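4.2 Planning the equipment budget for garment handling

We came to the money side of this work late, and were surprised by how much there was to learn from it. Most papers on cloth handling give the price of the arms, if they give a price at all, and leave the reader to guess at the rest. We did the same in our first grant bid, and this section sets out how far off we were and how we would plan the purchase now.

The bid allowed for two arms, two grippers and one computer, with a single line of small sums for everything else. By November that line had been spent three times over. The overspend came from fingers, cables, wrist cameras and mounting plates, all of them cheap one by one. We have since split the budget into parts that wear, parts that break and parts that last, and we can warmly recommend the habit to any group starting out. It takes an afternoon and changes nearly every later decision.

Fingers belong firmly in the first class. Work on a soft seat means that the tips are pushed against fabric from above many times in a session, and the ridges on the inner face slowly lose their bite. We now buy them in sets of 12 and change a pair as soon as thin cuffs begin to slip. Two suppliers were tried. The Pliltemik fingers cost more and kept their grip longer; the Baltov ones arrived sooner, which mattered a great deal to us in the weeks before a deadline. Over the whole project the difference in cost was small enough that we would choose on delivery time alone.

Cables and connectors are the parts that break. Garment work asks both wrists to turn often and to come close to each other, and a cable that is fine for lifting boxes may be pulled hard when a sleeve is being turned over. We keep five spares of each type on the shelf. A missing cable worth very little once kept two arms idle for six working days, and that was the single most costly fault of the year if staff time is counted – as it should be.

The arms themselves have lasted well. We looked at leasing them through Truditz and were tempted, as the monthly charge was low and repairs were included. The lease ran for 60 months, though, and our funding did not. Buying outright also left us free to move the arms from the bench to the furniture, and that freedom has been a real joy. Jumpers on a sofa behave quite differently from jumpers on a flat table: the seat gives under the fingers, its weave holds the cloth back, and a cuff may lie higher or lower than the planner expects. A group that plans to test in homes should put money aside early for a base that can be set up beside low seating. Our own bid had nothing for this.

We also advise buying the test garments from the equipment budget, and in pairs. Ours were at first brought from home, and when one was stretched out of shape we had no way to repeat the earlier runs. Strong colour and striped trim are well worth having, as they make it far easier for a person checking the recordings to tell one edge from another. Figure 6 gives a fair idea of the kind of handling the budget has to support.

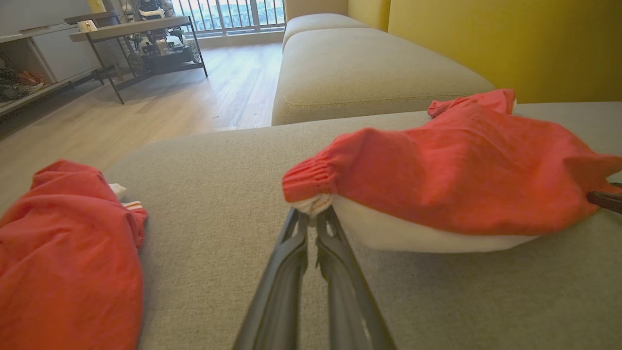
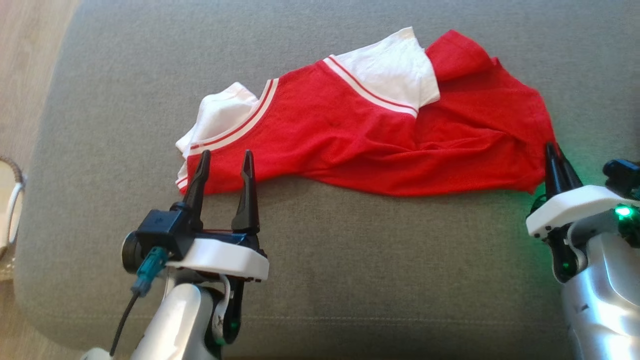
Figure 6. Red garments with white parts on an upholstered surface, with grippers at work: one view taken close to a cuff (first picture), the other taking in two arms (second picture).

Coutinho, reading a draft of this section, objected that our three classes leave out the largest cost of all, the hours spent setting the arms up again after each change of fingers, and felt that a group with little money would do better to buy the dearer set and touch it less often. We think this is a good point and have gone back to our log to see what it would mean. Set-up time was not recorded apart from other work until 18th February, so the log can only speak for the later part of the project. For that part the objection holds for fingers. It does not seem to hold for cables, where a swap was quick and the arms needed no fresh set-up. The table of costs in the next section therefore carries set-up hours in a column of their own, next to the purchase price.

Print this page
E-mail this section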